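# 邮件名单该清理了:Storkora 通讯 2021年6月11日

本期只谈一件事:邮件名单。上一期登出后,读者来信里问得最多的就是打开率为什么一直往下走。

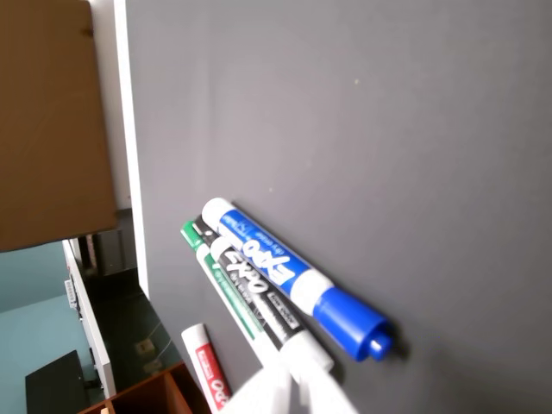 ## 名单变大,询盘没有变多

Tallevell 是一家做室内隔断和吸音板的公司,客户以中小型办公室为主。他们的邮件名单有 2,989 个地址,来源很杂:展会登记表、官网下载表单、销售离职前交接的通讯录,还有早年一次抽奖活动留下的名单。每个月发一封邮件,内容是新品加促销,所有人收到的都一样。

去年下半年开始,销售部门反映邮件带来的询盘越来越少。市场部的第一反应是增加频率,从每月一封改成每两周一封。改了之后询盘没有起色,退订的人倒是多了,还有几位老客户打电话来问能不能少发一点。

我们接手时没有先动文案,先看名单。把最近一年没有打开过任何一封邮件、也没有点击过任何链接的地址筛出来,有将近 400 个。这些地址里,一部分是已经停用的公司邮箱,一部分是当年抽奖时随手填的,剩下的是换了岗位或者换了公司的人。

这些地址留着有害处。邮箱服务商会看收件人的反应来判断发件人的信誉,长期没人打开的邮件多了,后面的邮件就容易进垃圾箱,连愿意看的人也收不到。

## 清理的顺序

清理名单不等于一次删光。我们在 Tallevell 用的顺序如下,其他公司可以照着做,细节按自己的系统调整。

1. 先导出完整名单,存一份备份,注明导出时间。备份不要放在个人电脑上。
2. 删除硬退信地址。这类地址已经不存在,没有保留的理由。
3. 处理重复。同一个人常常用公司邮箱和私人邮箱各登记过一次,留下最近有打开记录的那个。
4. 把“info”“sales”“admin”一类的公共邮箱单独列出来,由销售逐个确认有没有具体的联系人。
5. 给长期没有反应的人发一封确认邮件,问他们是否还想继续收到。
6. 等两个星期,没有回应的移入停发名单。停发名单不删除,以免以后又被导入进来。
7. 凡是要求退订的,当天处理完。

第四步最花时间,也最容易被跳过。Tallevell 的销售一开始不太愿意做,后来把这些地址按区域分给各人,一周之内做完了。其中有几个公共邮箱背后是正在装修办公室的客户,之前收到的一直是和他们无关的促销。

## 确认邮件怎么写

确认邮件只需要说清楚三点:您为什么会收到这封信,以后会收到什么,不想收的话点哪里。不用图片,不放促销,不设倒计时。主题写得直白一些,打开的人反而多。

Tallevell 第一版的主题是“我们想念您”,试发给一小部分人,反应很一般。第二版改成“您还需要隔断产品的资料吗”,回复明显多了,还有人直接在回信里写了新的联系方式。正文我们最后定稿如下:

> 您好:
>
> 您曾经在我们的展位或网站上登记过,所以一直会收到 Tallevell 的邮件。过去一年里我们没有看到您打开过,不确定这些内容对您是否还有用。
>
> 如果您希望继续收到,请点击下面的“继续接收”。以后每月一封,内容是安装案例和价格变动。
>
> 如果不需要,您不用做任何事,两周后我们会停止发送。
>
> Tallevell 市场部

有人问,写“不用做任何事”会不会让太多人流失。会流失一些。但是这些人本来就没有在看,名单上的数字变小,对生意没有影响。

还有一点要注意:打开记录并不完全可靠。有些邮件客户端默认不加载图片,收件人看了,系统里也显示没有打开。所以筛选时要把点击、回信和近期订单一起看。凡是一年内下过单的客户,不论打开记录如何,都先留着,由对应的销售去问。

## 分组不用太细

名单清理完以后,下一步是分组。很多公司在这一步做得过头,分出十几个组,结果每个月写不出那么多不同的内容,两个月后又回到群发。

我们的建议是先分三组:已经成交的客户,询过价没有成交的,只下载过资料或者登记过的。三组之间的邮件可以共用大部分正文,只换开头一段和结尾的链接。

成交客户关心的是售后、补件和加装,给他们发首单折扣会引起不满。询过价的人多半卡在预算或者工期上,适合看同类项目的费用范围和施工天数。只下载过资料的人还早,发一些选材的基本知识就够了,不要急着安排销售打电话。

MacAulay 是另一个例子。他们做的是企业培训,名单比 Tallevell 小得多,但是分了九个组,每个组一个负责人。我们去看的时候,有五个组已经半年没有发过任何东西。合并成三组以后,由一个人负责,每月能按时发出去。合并时最麻烦的是旧标签,有些标签是谁建的、什么意思,已经问不到人了。处理办法是给这类标签统一加上“旧”字,观察一个季度,没有人用就删掉。

## 频率和发送时间

常有人问星期几发最好,几点发最好。我们手上的数据看不出一个适用于所有行业的答案。Tallevell 试过上午和下午,差别很小。MacAulay 的读者多是人事部门,月底忙着算工资,避开月底以后点击多了一点,这是我们见过的比较清楚的规律。

频率方面,固定比密集重要。答应每月一封,就每月一封。没有内容可写的那个月,可以只发一则短消息,也可以在月初告知本月暂停。临时加发要有具体的理由,例如价格调整、交货延误、地址变更。

主题行控制在 25 个字以内。手机上显示不了更多,后半句会被截掉。产品型号不要放在最前面,除非收件人本来就是按型号采购的。

发件人一栏,用公司名加部门名,不要每次换。Tallevell 曾经用过三个不同的发件人名称,有客户以为是三家公司。

## 看哪些数字

每次发完以后,建议只记四项:送达、点击、回信、退订。打开率可以看,用来和自己的前几期比较,不要用来向老板汇报成绩。

回信是最容易被忽略的一项。很多公司的邮件是从一个不接收回复的地址发出去的,客户按了回复,信就没有了。Tallevell 把发件地址改成有人值守的邮箱以后,第一个月收到的回信里就有询价、有要发票的,也有指出网站电话号码写错的。电话号码当天就改了。

表格不用复杂,一行一期,放在市场和销售都能打开的地方。销售那边再加一列,填写这一期邮件带来的询盘。填不准也没关系,问客户一句“您是从哪里看到我们的”,记下来就行。

## 新地址怎么进来

清理完的名单如果入口不改,一年以后又是老样子。我们给 Tallevell 改了三个地方。

- 官网表单:原来有十一个必填项,现在只留姓名、邮箱和一个选择题(正在装修、准备装修、只是了解)。公司规模、职位、预算这些都去掉了,由销售在沟通时补充。
- 展会登记:登记表上加一行说明,写清楚会收到什么、多久一封,请对方自己勾选。没有勾选的只由销售跟进,不进邮件名单。
- 销售通讯录:不再整本导入。销售要加人,先问过对方,再在系统里注明是哪一次沟通。

抽奖活动我们建议停掉。为了奖品留下的邮箱,很少有后来变成客户的。如果一定要办,奖品最好和自家产品有关,例如免费测量或者样板,来的人会少,但多数是真的有需要。

购买名单就更不要考虑。除了各地法规上的风险,收件人从来没有听说过您的公司,第一印象就是垃圾邮件。

## 读者来信

**我们名单只有 80 个人,还需要清理吗?**

需要,但不用按上面的步骤走。一个下午打开名单,从头看到尾,认识的人直接发信问一句。人数少的时候,一对一写信比任何工具都好用。

**停发以后,客户又来询价,怎么办?**

正常回复,处理完询价后问他是否愿意重新加入。对方同意了再移回来,并且归到询过价的那一组。

**邮件里要不要放产品图?**

可以放,一两张就够,文件不要太大。重要信息写成文字,不要做在图片里。价格和日期尤其如此,有些收件人默认不显示图片。

**旧客户的名单在纸上,要不要录入?**

先抽出一部分打电话核对,如果多数已经联系不上,就不必整本录入。录入时同样要征得对方同意。

## 近期安排

七月我们在 Sisville 办一场半天的名单整理工作坊,面向十人以内的小公司。参加者请自带一份导出的名单,去掉客户的电话和地址,只保留邮箱、登记来源和最近一次互动的时间。现场会按上面的顺序做一遍,做到第三步为止,后面的步骤需要回公司和销售一起完成。

报名请直接回复本邮件,写明公司名称、人数和目前使用的邮件系统。每家公司最多来两位,最好市场和销售各一位。具体地点会在确认信里告知。

下一期写询价表单,包括哪些字段可以删、自动回复怎么写。手上有表单想让我们看的,可以把链接一并发来,刊登前会先征求您的同意。

Storkora 编辑部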